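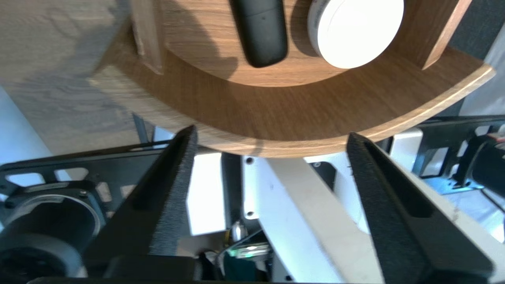
客人在房间里还会用床头电话吗？

多数客人整个住宿期间不拿起听筒，但用到它的时候集中在夜里和清早，内容以叫人帮忙、询问早餐时间和预约叫醒为主。

4 床头通信与床头台面的使用

本节报告 Wamason 与 Vasberg 两处住宿设施的调查结果。两处设施规模相近，客源不同：Wamason 以会议和短期出差客人为主，Vasberg 的客人住得较久，其中有相当一部分是陪同家人就医的老年人。两处都在客房内保留有线座机，都由 Karras 系统统一管理内线，家具则由 Hernico 分批供货。前三节已经交代了研究背景、文献和取样办法，这里只讲与床头有关的部分，浴室和衣柜的结果见第5节。

4.1 材料来源

材料有三类。第一类是离店时发放的纸质问卷，回收有效问卷349份，由前台在办理退房时收取，问卷上不记房号，也不记姓名。第二类是 Karras 系统导出的内线通话记录，时间跨度为六周，只保留主叫分机所在楼层、被叫部门、开始时刻和通话时长，不含通话内容。第三类是对客房服务员和夜班前台的访谈，受访者共16人，每人谈一次，地点在员工休息室或布草间旁边的小办公室。

三类材料的口径并不一致。问卷反映客人自己记得的使用情况，通话记录反映系统里留下的动作，访谈则带有岗位特点：客房服务员白天进房，看到的是客人离开以后的台面；夜班前台听到的是声音，看不到房间。三者对不上的地方，本节尽量把差异写出来，不作合并。

问卷中有一道题请客人回忆“睡前最后放在床头的东西”，允许写多项。这道题的答案写法很杂，有人写“手机”，有人写“眼镜和药”，也有人写“所有东西”。编码时由两名编码员分别归类，意见不一致的条目讨论后确定，讨论后仍不能确定的归入“其他”。

需要说明的是，Wamason 在调查期间有一个楼层停用检修，该楼层的通话记录已整层剔除。剔除以后，两处设施的夜间通话仍可比较，白天的总量不宜直接比较，下文也没有这样做。

4.2 座机的位置与使用

从通话记录看，床头座机的使用有两个比较集中的时段。一个在晚上十点前后，以打给前台和客房服务的电话为主；另一个在清晨，以打给前台和餐厅的为主。下午的电话很少，打出去的多半很短，有些接通几秒就挂断，前台认为其中一部分是擦拭台面时碰到了按键，另一部分是小孩在按着玩。

Vasberg 的夜间通话多于 Wamason。访谈中夜班前台对此的说法比较一致：住得久的老年客人习惯用座机，理由是听筒拿起来就能讲，不用找眼镜，也不用解锁屏幕。有一位前台提到，某些客人到店第一天就会试打一次，听到有人应答便放心挂掉，以后可能再也不打。这类试打在记录里表现为入住当天傍晚的短通话，在 Vasberg 较为常见。

问卷给出的结果与此大体相符。没有使用过座机的客人占多数，但在这些人里，仍有不少人在“是否希望保留床头电话”一题选择保留。写下理由的人多提到手机没电、国际漫游费用和夜里突发不适。选择取消的人则主要嫌它占地方，其中有几位具体写到床头放不下平板电脑和水杯。

占地方的意见值得细看。两处设施的床头台面有方形和圆形两种。方形台面一般紧贴床头板，座机靠墙放，前面留出的空间是整块的。圆形台面与墙角之间会空出一块用不上的地方，座机是长方形的，放上去以后剩下的是几块弧形的边角，放得下水杯，放书就会探出边沿。客房服务员普遍认为圆形台面看着宽敞，实际能用的面积小。

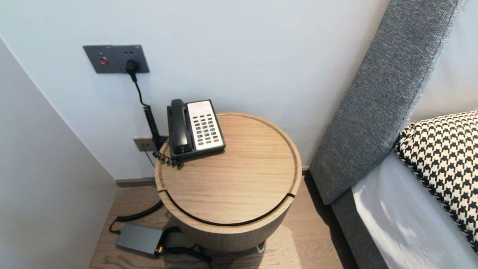
带凸沿的台面情况又有不同。凸沿能挡住滚动的笔和药片，洒出的水也不容易流到地上，这一点服务员是满意的。不满意的是清洁：抹布沿着凸沿内侧走一圈，转角处容易积灰，化妆粉和饼干屑要用指甲隔着布去抠。Hernico 早一批货的凸沿较高，后一批降低了，两批在同一层楼混用，服务员凭手感就能分清。凸沿还影响电话线的走向。线从台面后侧越过凸沿垂下去，如果凸沿偏高，线被顶起一个弯，座机就总是被往前推一点，时间久了机身会转过一个角度，听筒不再朝向枕头。

对躺着的人来说，听筒朝向哪一侧是有影响的。座机的听筒多在机身左侧，床在右边时，客人从枕头上伸手先碰到的是按键，要越过按键才能抓到听筒。床在左边时则顺手得多。两处设施的标准间都有左右两种镜像户型，采购的却是同一种座机。服务员的操作规范里只写“电话摆正”，没有说明以哪一面为正，于是镜像户型中既有平行于墙放的，也有斜着对床放的。请夜班前台按记忆评价时，他们说不出哪种户型来电更多，通话记录又没有细到房号，这个问题在本研究中没有答案。

线的长度也属于小事，但访谈中被反复提起。螺旋线拉长以后回弹变差，会垂到地面，吸尘时容易卷进去。Vasberg 的做法是工程部备一盒新线，服务员发现变形就在交班本上记一笔，由工程部择日更换。Wamason 没有备件盒，线坏了连座机一起换。两处的维护费用在账目上分属不同科目，无法比较。

关于墙上的插座和面板，意见主要集中在高度。插座装在台面以上，客人容易看到，充电线不用弯腰去找，缺点是插头和线都露在外面，拍照不好看，擦墙时也要绕开。插座装在台面以下，房间显得干净，但老年客人蹲下困难，有人为了插充电器把床头柜拉出来，走后没有推回去。Vasberg 在上一轮翻新中把一部分低位插座改到了台面以上，Wamason 保持原状。问卷中对“充电是否方便”的评价，Vasberg 好于 Wamason，不过两处客人的年龄和行李差别较大，不能把这个差距全部归到插座高度上。

面板上各个按钮的识别是另一类问题。客房服务员说，客人常问哪个管灯、哪个管叫人，问得最多的是入住当晚。两处设施的入住须知里都有面板说明，放在书桌抽屉的文件夹中，离床较远。有服务员自己写了小纸条贴在面板旁，检查时被要求撕掉，过几天又贴上。

图4 床头一侧的圆形边桌、黑色座机与墙上的面板

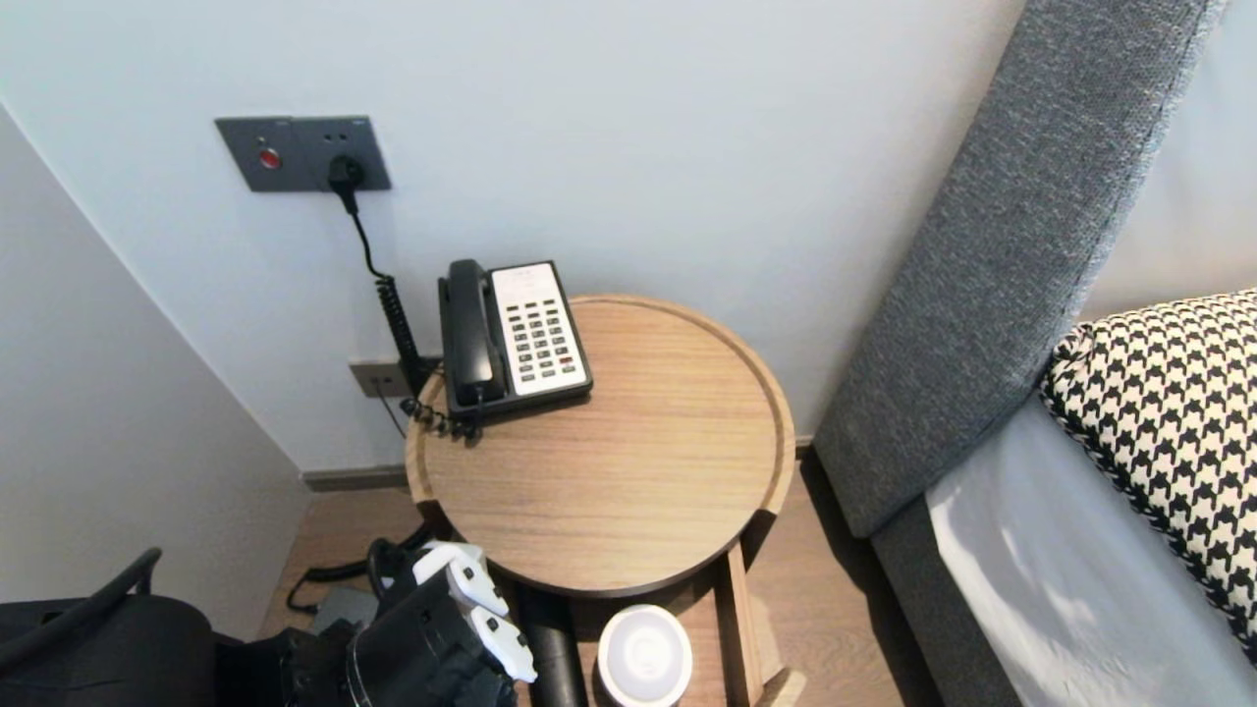 4.3 台面上的物品

“睡前最后放在床头的东西”一题中，手机出现得最多，其次是水杯或水瓶，再次是眼镜。药品在 Vasberg 的问卷里明显更常见。遥控器也常被写到，两处设施的遥控器原位都在电视柜上，但服务员早晨进房时，多半在床头或被子里找到它。

物品增多以后，座机往往最先被挪动。服务员描述的次序大致相同：第一天座机在原位；第二天被推到最里面，贴着墙；住到第三天以后，有些房间的座机已经放到了地上或窗台上，线绷得很直。规范要求每日恢复原位，实际执行时多数人会看情况。一位在 Wamason 工作较久的服务员说，客人连着两天把电话挪走，第三天她就不再搬回去，只把线理顺，免得有人绊倒。另一位持相反看法，认为座机不在原位，夜里有事的客人会摸空。两种做法都没有收到过投诉。

小容器的处理比较麻烦。客人会把面霜罐、隐形眼镜盒、药盒一类的东西直接放在台面上，盖子有时没有拧紧。规范规定不得移动客人的私人物品，又规定台面每日擦拭，两条放在一起，服务员只能绕着擦。绕着擦的结果是物品底下留下一圈印子，退房以后才能处理，浅色木面尤其明显。Hernico 给出的养护建议是用微湿的布顺木纹擦，再用干布收一遍。布草车上的干布数量有限，到下午往往已经都是湿的。

有盖的桶形边桌里面可以储物，这是当初选用时考虑过的。问卷中注意到这一功能的客人很少，服务员反映里面通常是空的，偶尔能找到前一位客人遗落的袜子和充电头。失物登记簿上，来自边桌内部的条目虽少，找回所用的时间却偏长，因为客人打电话来问时说不清东西放在哪里，前台也想不到要开盖去找。Vasberg 后来把“开盖检查”写进了退房查房单，Wamason 的查房单没有改动。

台面不够时，客人会另找地方。床头板上沿、窗台、行李架和椅子都有人用。其中椅子用得最多，拉到床边以后往往一直留在那里，直到退房。这种情况下从床到卫生间的通道会变窄，夜里起身不便。Vasberg 的夜班前台记得有客人因此磕到小腿，打电话来要冰袋，具体次数没有记录。
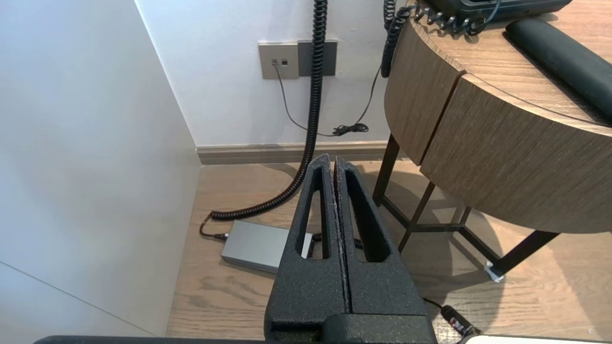 两处设施对此的应对办法不同。Wamason 在部分房间试放了可以挂在床沿的布袋，布袋能装手机、眼镜和书，清洁时整袋取下，洗涤随床品走。试放一段时间后，布袋的遗失和误收较多，洗衣房分拣时常与洗衣袋混在一起。Vasberg 没有增加物品，只把原来放在台面上的便签、笔和欢迎卡移到书桌，床头仅保留座机和台灯，有壁灯的房间连台灯也撤掉。客房服务员认为后一种办法省事，擦拭一个台面的时间也短了。

就问卷而言，撤掉便签和笔之后，有客人抱怨打电话时无处记事，人数很少，集中在会议客人里。考虑到 Vasberg 这类客人本来就不多，同样的做法移到 Wamason 是否合适，需要另外试验。

4.4 夜间求助

夜间求助在通话记录中没有单独的标记，只能从时刻、被叫部门和时长推断。我们把零点以后打给前台的内线电话全部列出，请夜班前台对照值班本逐条辨认，能够对应到具体事由的约14条，其余因值班本没有记载而无法确认。样本太小，不作统计，只把事由的种类列在下面：身体不适要求协助、空调或水管有异响、隔壁吵闹、房门无法反锁、询问时间。

询问时间这一类看起来意外，夜班前台却说很常见，打来的多是老年客人。客房里早已不放闹钟，手机又在充电或者关机，醒来以后不知道几点，拿起座机问一句最快。前台对这类电话没有抱怨，有人会顺便问对方要不要叫醒服务。

身体不适的电话有一个共同的难处，即来电者有时说不清房号。Karras 的话务台能显示分机号，前台可以据此找到房间，前提是座机没有被错换。曾有工程部更换座机后忘记改分机设置，两个相邻房间的号码对调，过了较长时间才被发现，发现的起因是一份送错门的夜宵。此后 Vasberg 规定换机后必须由前台回拨核对，并在交班本上签字。

用手机求助的情况没有进入通话记录。问卷中有少数客人写到曾用手机拨打设施总机，原因是座机被自己挪远了，或者不知道内线按哪个键。总机来电不显示房号，前台需要多问一轮。部分座机的按键旁没有印部门名称，说明贴在听筒下面，要先拿起听筒才看得到，灯关着时也读不清。

4.5 局限

本节的结果来自两处设施，且都保留了座机，因此不能说明取消座机以后会发生什么。问卷由愿意填写的客人完成，匆忙退房的人和不识中文的人基本没有包括在内，Wamason 的早班航班客人尤其缺失。访谈对象由部门主管推荐，工作年限偏长，新入职者的看法较少。

台面尺寸没有逐间测量，文中关于可用面积的说法来自服务员的判断和问卷中的文字意见。Hernico 两批家具的图纸只拿到后一批，凸沿高度的差别未能用图纸核实。镜像户型与听筒朝向的关系需要按房号统计的通话数据，而这类数据涉及客人隐私，两处设施均未同意提供。

清洁时间的变化也只有口头说法。服务员在访谈中提到擦拭变快，但当月排班同时作了调整，每人负责的房间数有所减少，两项因素混在一起，第6节讨论人力安排时会再提到。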